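MEDIA RELEASE
For immediate use

Flarkmont packing workers call for an end to unpaid waiting time

Workers who pack household goods and kitchenware for the Rengifo distribution centre in Flarkmont are calling on the company and its labour supplier, Totus, to pay them for the time they are required to be on site. The call follows a survey in which 383 current and former packers described waiting without pay for a line to open, for a scanner to be assigned or for a shift to be confirmed.

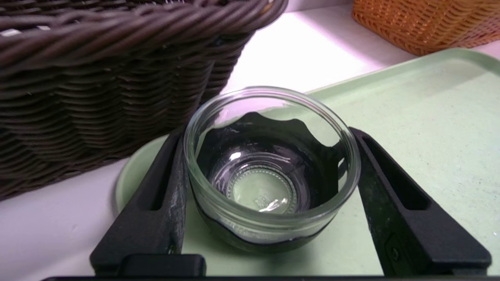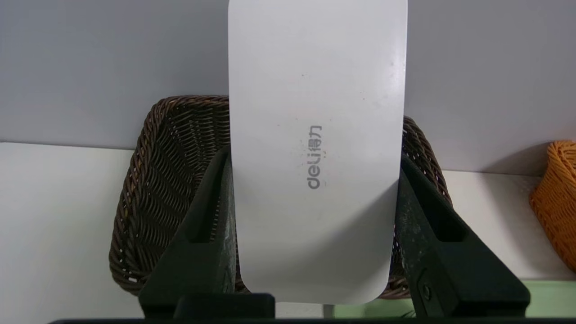

The survey was carried out by the Flarkmont Packers' Association, which has 200 members and is open to anyone who does packing, sorting or labelling work in the district, whoever their employer is on paper. The findings were presented at a public meeting in October and have been sent to Rengifo, to Totus and to every sitting member of the regional assembly.

The Association is asking for four changes:

Pay from the time a worker is told to arrive, whether or not the line is running.

A minimum payment when a shift is cancelled after the worker has left home.

An end to deductions for gloves, lockers and replacement entry cards.

A written explanation, on request, whenever the Clultus rostering app reduces a worker's hours.

"We are not asking for anything unusual," said Shufen Jiang, spokesperson for the Association and a packer at the site. "If I tell a plumber to come to my house at seven and then make him sit on the step until nine, he will charge me for it. We sit on the step most mornings. The gate closes behind us, we can't go anywhere else, and our pay starts when the supervisor says it starts."

How the work is organised

Rengifo does not directly employ most of the people who pack its orders. Packers are engaged by Totus, which supplies them to the distribution centre under a service agreement that neither company has made public. Shifts are offered through Clultus, an app that workers must install on their own phones. A shift appears as an offer and has to be accepted within minutes. Workers told the Association that they keep their phones beside the bed so they don't miss the early offers.

An accepted shift gives an arrival time. Under Totus's conditions of engagement, a packer who is late for that time can be marked as a failed attendance. The same conditions say that pay is calculated from "line activation", meaning the point at which a supervisor scans the group in. The gap between the two is what packers call the bench, after the row of benches inside the staff entrance.

Most people who answered the survey said they had spent time on the bench in the previous month. Many said it happened in most weeks. Some had waited for a whole morning and then been sent home with nothing. Their bus fare and, for parents, their child care still had to be paid for.

The bench falls hardest on women, who make up the large majority of packers on the early shifts. Respondents wrote about paying a neighbour to get children to school, about missing appointments and about not being able to take a second job because they could never say when they would be free. Several older women said they had stopped accepting early offers because they couldn't sit for long periods without heating, and had then seen their offers fall away altogether.

Deductions

The survey also asked about money taken out of pay. Respondents reported charges for gloves, for lockers, for lost or damaged entry cards and, in some cases, for stock that was found broken after a shift. The Association has seen pay statements on which these items are grouped under one heading, "adjustments", with no further detail.

Packers are particularly concerned about the breakage charges. Glass and other fragile goods come down the line at the same speed as everything else, and cartons are often handled by several people before a fault is noticed. Workers said they were not shown the broken item and were not told how the charge had been worked out.

"You open your pay and it is less than you thought," Ms Jiang said. "You ring the number and they say ask the site. You ask the site and they say ring the number. After a few weeks you give up, and I think that is how it is meant to work."

The Association says that any cost of doing business at the distribution centre, including ordinary breakage, should be met by the companies that profit from it. It wants deductions already made to be paid back, beginning with those that cannot be explained from records.

The rostering app

Clultus gives every worker a reliability score, which can be seen by Totus but not by the worker. The Association understands that the score affects who is shown shift offers first. Packers said their hours had dropped after they turned down a shift, took a day off sick or asked a question about pay. They could not prove that one had led to the other, and the Association does not claim to know how the score is put together. It believes the people whose income depends on it should be allowed to find out.

Totus has told workers in a notice that the app "matches available people with available work" and that no manager changes individual scores. The Association accepts that this may be true. It points out that a decision made by software at a company's request is still that company's decision, and that workers have nobody to appeal to when it is wrong.

The Association has asked for three things on this point to be covered by the written explanation it is seeking: the worker's current score, the events that changed it, and the name of a person who can correct a mistake.

Response so far

The Association wrote to both companies before the survey was published. Rengifo replied that pay is a matter for its labour supplier. Totus replied that its conditions of engagement are clear and are accepted by every worker at sign-up. Neither has agreed to meet.

"Each of them has a contract that points to the other one," Ms Jiang said. "Rengifo decides when the trucks come and when the line opens. Totus decides when we have to be there. They should sit down in the same room and sort it out, and we should be in that room as well."

The Association notes that Rengifo received public support to build the distribution centre, including road works and a reduced land rate, on the understanding that it would bring steady local jobs. It is asking the regional assembly to say whether any condition about employment was attached to that support, and whether anyone has checked if it was met. It has also asked for future agreements of this kind to cover workers engaged through a supplier on the same terms as direct employees.

What the survey asked

The survey was offered on paper and by phone, in the languages most often spoken on site. It was open to anyone who had packed at the distribution centre in the past two years. Names were not collected unless the person wanted to be contacted. Workers handed out forms at the bus stop outside the gate and at the shops nearby, and completed forms could be left at the Association's office or given to a member.

Questions covered arrival and start times, cancelled shifts, deductions, use of the app, and travel and child care costs. There was a blank page at the end for comments, and almost 200 people used it. A selection of these comments is included in the full report, with details changed where a worker could otherwise be recognised.

The Association acknowledges that people with a complaint may have been more likely to answer. It has invited Rengifo and Totus to release gate records and pay start times for the same period so that the results can be checked against them. Both companies hold this information already.

Next steps

Members will hold an information stall outside the distribution centre at shift change, from 2 pm, where packers can have their pay statements looked over and get help writing to Totus about a deduction. The stall will stay on public land and will not block the gate. Shoppers and residents are welcome to stop by and sign the open letter.

The Association is also helping a group of members to prepare claims for unpaid time. Workers who want to take part are asked to keep screenshots of their accepted shifts, along with bus tickets or anything else that shows when they arrived. Former packers can still come forward, including those who have moved away from Flarkmont.

No industrial action is planned at this stage. Members will meet again once the companies have had time to answer the four requests in writing.

"People like this work, or they could like it," Ms Jiang said. "The women on my line are quick and careful and they look out for each other. We want to be paid for the hours we give, and we want to know on the night before if we have work in the morning."

Copies of the full report and the open letter are available from the Flarkmont Packers' Association office. Shufen Jiang is available for interview in English or Mandarin, outside shift hours. Other members are willing to speak to reporters on the condition that they are not named.

About the Association

The Flarkmont Packers' Association is an independent organisation run by its members and paid for by their dues. It receives no money from employers, labour suppliers or political parties.

ENDS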